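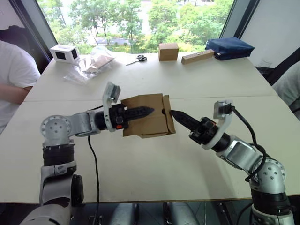

Customers ask us first whether a carton can be had without printing, and one at Pirkton wrote that she had given up looking for a supplier who would sell plain brown board in small lots. Tokosach sells it in lots of any size.

Last updated 4/28/26

Search this site Enter keyword Go

About Tokosach

Tokosach supplies plain cardboard cartons and flat card for packing. We work from 2 sites, Keltel and Marín. Keltel holds stock and cuts to size. Marín handles returns and re-use.

The current list has 534 carton sizes. Of these, 231 are kept in stock and the remainder are cut to order. Sizes are given as internal length, width and depth, in that order, measured with the carton made up. Allow for board thickness when stacking on a shelf of fixed height.

Cartons are delivered flat. To make one up, open it square, fold the short bottom flaps first, then the long flaps, and tape along the centre join with an overlap at each end. Heavy goods need a second strip across the join. Do not tape over hand holes.

Used cartons are accepted at Marín if the board is dry and the corners are sound. Flaps may be creased. Cartons with torn panels are cut down for card and sold by weight in clear bags.

Scissors are adequate for single-wall card. For double-wall board use a knife and a steel rule, and score before folding.

The price list was last revised in January. Samples are sent on request, 2 per enquiry.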